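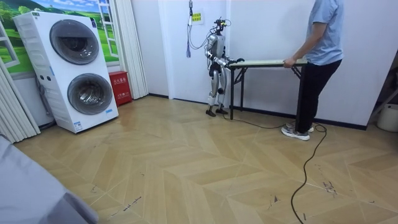

FOR IMMEDIATE RELEASE

Wenden Long Lunch returns in July with 2,000 seats and a whole new street

WENDEN, December 24, 2019 -- Loltero, the neighbourhood food group behind the Wenden Long Lunch, is thrilled to announce that the outdoor meal will be back next July, and that it's moving to Arik Street. There will be 2,000 seats, set end to end down the middle of the road from the library corner to the old creamery, and every one of them is free.

If you haven't been before, the idea is simple. The street closes to cars on a Saturday morning, the tables come out, and everyone brings a dish big enough to share with the people on either side of them. There is no stage and no head table. You sit down beside whoever is there, pass the potato salad and stay as long as you like (or until the lemonade runs out, which last summer was earlier than we'd planned!).

"We had people eating cabbage rolls next to people eating jollof rice next to a family with an entire poached salmon," said Merike Laur, who coordinates the lunch for Loltero. "I spent most of the afternoon walking up and down with a fork. Arik Street is wider and it has those big maples, so this time we'll have proper shade and room for strollers to get by."

Bring a table, join the line

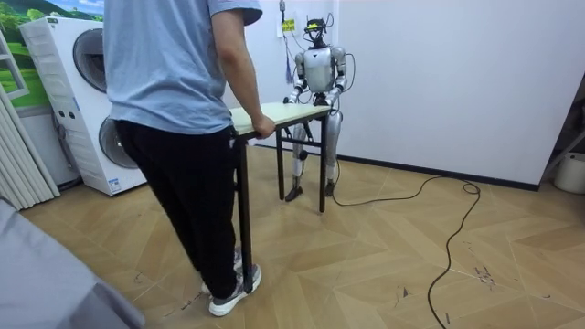

The Long Lunch has always been built from borrowed furniture, and the mix is a big part of its charm. Kitchen tables, card tables, trestles, a door on sawhorses -- they all get a cloth and they all get a place. Small ones are every bit as welcome as banquet tables. A little rectangular table with a cream-coloured top and slender black legs, like the one in the photo, fits nicely between two longer ones and makes a good spot for the bread and the butter dish. What we ask is that the top is steady and the height is close to that of an ordinary dining table, so that plates can travel down the line without a climb.

Tables can be dropped off at Briem Hall during the 2 days before the lunch. Please tape your name and phone number to the underside. Masking tape is best, as duct tape took the finish off a very nice maple top last year and we still feel terrible about it. Folding tables should come folded, with any loose bolts in an envelope taped to a leg. Chairs can come with you on the day.

Cloths will be provided for anyone who doesn't have one. A sewing circle that meets at the hall has been hemming old bedsheets since the fall and dyeing them in the most gorgeous colours, from beet pink to a grey-blue made with black beans, and there will be enough to run a good part of the block. 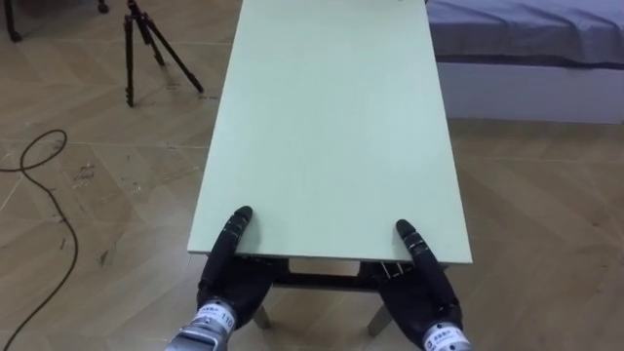
What's new for the summer

The biggest change is the bread. Zane Baranauskienė, a baker who grew up in Wenden and came home to open a shop on the creamery side of Arik Street, will be baking dark rye overnight for the whole line. She's also offering 3 evening classes in the spring for anyone who'd like to learn to keep a sourdough starter going and bring a loaf of their own.

"Rye is a patient bread," Baranauskienė said. "It tastes better on the second day, so we can bake ahead and I can sit down and eat with everybody. I'm very excited about that part."

There will also be a quiet end. Several neighbours told us they loved the food and the company but found the middle of the street loud, so the creamery end will have no music and a bit more space between chairs. The other end, near the library, will have the fiddlers, the accordion and very likely the children with the pot lids.

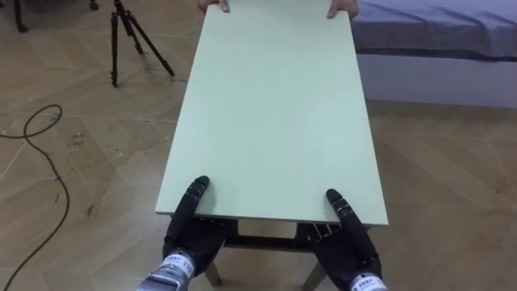
Dishes will be labelled with ingredient cards, which can be picked up at Briem Hall or filled out at the welcome tent. Please list nuts, dairy, eggs, wheat, fish and shellfish, and write in large letters. Hot dishes should arrive hot and wrapped in towels. Cold dishes can go straight into the coolers beside the tent. Bring your own plate, cup and cutlery, and a bag to take them home in.

How to take part

Seats can be reserved at the Briem Hall front desk starting in the spring, with a limit of 2 reservations per household, each good for a full bench. Walk-ups are welcome wherever there's a gap. If it rains, the lunch moves to the Sunday.

Anyone who can lend a table, an accordion or a very large pot is invited to leave a note for Merike Laur at Briem Hall, Wenden. Media enquiries can be left at the same desk.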